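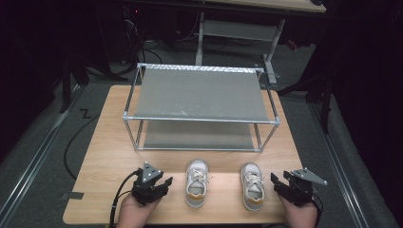

Children's sneakers and a two-tier rack with gray fabric shelves.

About > Company > Who We Are

Kornex is a contract testing laboratory for footwear and soft goods. The company was formed by the merger of two smaller businesses, Mastley Materials and the Sithole test bench, and operates from a single site in Zitimau. Clients are importers, retailers, and small manufacturers that do not keep a laboratory of their own.

The site has 1165 square meters of floor space, divided between mechanical testing, chemical analysis, and sample storage. Mechanical testing covers sole flex, seam strength, upper tear, abrasion, and color transfer. Chemical analysis covers restricted substances in leather, textiles, adhesives, and coatings. Wear trials are not offered.

Samples are logged on arrival and conditioned at controlled temperature and humidity before any mechanical test. Each job is assigned to one technician, and results are checked by a second technician before the report is released. Standard turnaround is six working days from receipt of a complete sample set. Incomplete sets are held until the missing items arrive, and the turnaround period starts on that date.

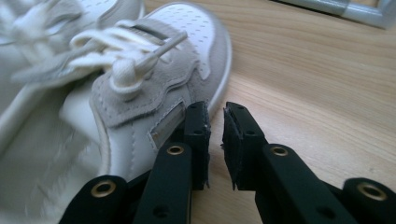
White leather upper with gray suede overlay and perforated toe.

Mixed-material uppers are tested as separate components where the construction allows it. Leather, suede, lining, and thread are cut and labeled individually, and the report lists a result for each. Where a component is too small to give a valid specimen, the report states this and no result is given.

Kornex keeps accounts for 450 clients. Pricing is per test, with no annual fee. The price list is revised each August and sent to account holders before it takes effect.

Tested samples are kept for two months after the report date and then recycled or destroyed. Clients who want samples returned should say so on the submission form. Return shipping is charged at cost.

The laboratory does not certify products, advise on design, or act as a sourcing agent.

Page last revised 6 January 2020.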